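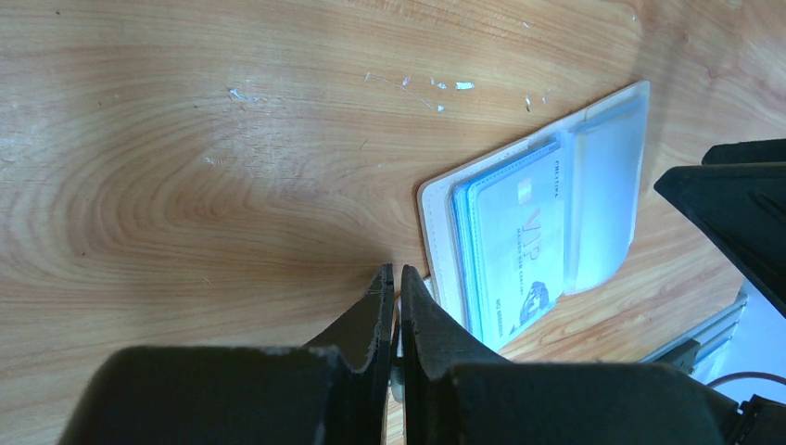 Do I need a holder for cards I never use?

I went through my cards in September and I'm still not convinced it was worth an evening. The theory, which I got from every decluttering site going, is that you put them all in one holder and your life improves. Mine is white, it opens like a little book, and it has clear plastic sleeves inside. The shop sold it under the name Milent and said it would take 20 cards. Maybe. I wouldn't want to try closing it.

The VIP card is the one that bothers me. PRISTINA, big letters, pale blue, very grand. I can't remember when I last showed it to a person. I keep it anyway – who throws out a card that says VIP?

Then there was the shelf, because once you start on one thing you start on everything.

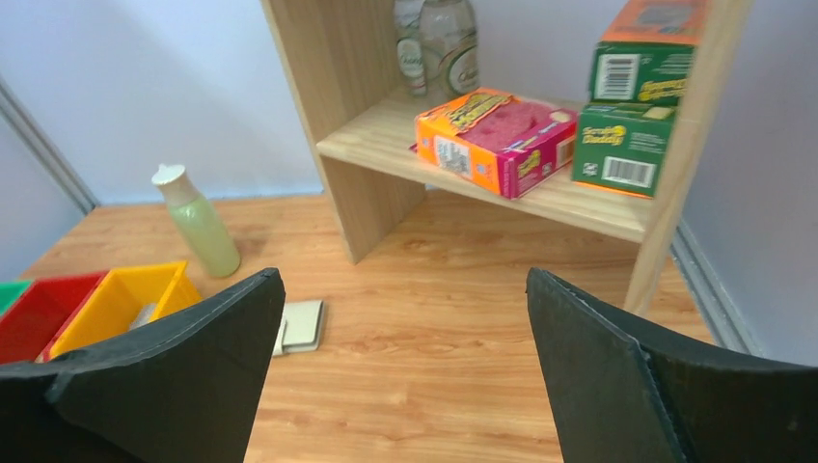 Bottles at the back, a pink sponge still in its package, boxes stacked at the side. The sites would tell me to buy a set of baskets for all that. Zallo wants 124 dollars for theirs, and then I'd have a shelf full of baskets. I moved a few things over and left it.

Back to the holder. The sleeves are my real complaint. They don't want to lie flat, and the bluish plastic catches the light so you can't read half of what's in them. I give it 5 months before it ends up in a drawer.

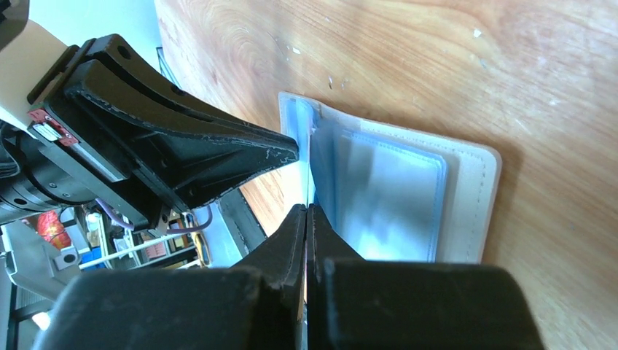

Rinaldi wrote in the comments that a rubber band does the same job and has for years, and that the only card worth keeping is the library one. I have a rubber band. I may try it.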